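Open day at the Mivgate workshop

Members who missed the open day on September 9, 2024 asked for a short write-up, so these are my notes. The doors opened after lunch and we had up to 80 visitors, many of them parents with school-age kids.

Jhair Mamani and Lizeth Palomino ran the kitchen table, which drew the longest line. The task is to pick up toy vegetables and put them in a saucepan. Lizeth drove the arm by hand first, then let the visitors try. Most people closed the gripper too early. Jhair told them to come down slowly and stop before squeezing - good advice for the corn especially.

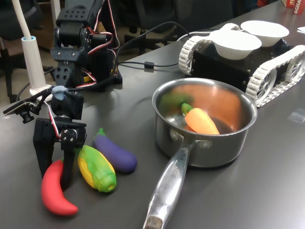

The arm is a hobby build made from servos and brackets, and Jhair has been working on it since May. He went over the wiring with anyone who asked. Two visitors wanted to know if it could cook. It can't, and there are no plans for that.

Marleny Betancur gave a talk at the back on how the Skukeo group trains its arms from recorded runs. They have 3000 of them so far. Her slides will go out with the next mailing.

Tea was at four. If you left a gray umbrella by the coat rack, Ermanno Bassi has it at the front desk. Sign-up for the fall evening class is open now, and the fee is 110 dollars with parts included.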